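How Does a Robot Know Where to Put the Plug?
By Piroska Sipos

Pushing a plug into a socket is easy for you. You have done it many times, and your hands know what to do. A robot has no idea until somebody writes software for it. Software is the list of instructions that a computer follows.

At Turnatus we write software for robot arms that work with network cables. These cables carry messages between computers. They plug into a box called a switch, which has lots of sockets, called ports. Our main program is called Jilline, and it is made of smaller programs that each have their own job.

Finding the right port

The first small program is called Dow, and its job is seeing. A camera picture is only a big grid of coloured dots to a computer. Dow searches the dots for shapes it has learned, such as the dark opening of a port.

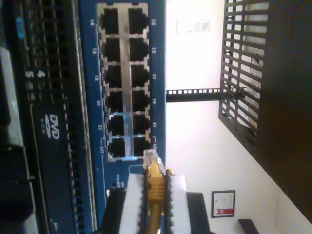
Ports look almost the same as each other, so Dow also has to read the small numbers printed next to them. If the switch is on its side in the picture, Dow turns the picture round before it reads. It gives each answer a score out of 59. A score under 40 means "look again".

Planning the way there

The next program is the planner, and we call it Flenier. It works out a path for the arm to follow. An arm has several joints, and each one can turn, so there are many ways to reach the same place. Flenier tries up to 20 paths and throws away any that would bump into something.
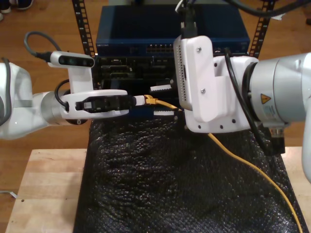 With two arms there is more to plan. Each arm is something for the other one to bump into, and it moves! Flenier keeps a list of where both arms will be at every moment. If they would be in the same place at the same time, one of them has to wait.

A cable is hard to plan for too. It bends, it swings and it never lies the same way twice. Flenier guesses where the cable will go, then checks with the camera and guesses again.
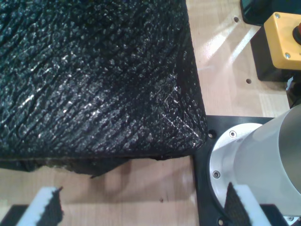

What happens if the software gets it wrong?
The arm stops and the program goes back to its last safe step. A person can also press the red emergency-stop button at any time.

Pushing gently

The last part is called control. It decides how fast each joint turns and how hard the fingers squeeze. Near the port, the control program slows the arm down and takes tiny steps – each one is 2 millimetres or less. After each step it asks the same questions. Is the plug still straight? Is something pushing back too hard?

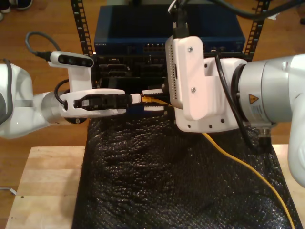
Try it yourself

You need a friend, a pencil and a cup. Close your eyes and hold the pencil. Your friend tells you how to move it until it drops into the cup, using only the words left, right, forward, back, down and stop. Your friend is the software and you are the arm. Now swap places and see if you can do it with fewer words.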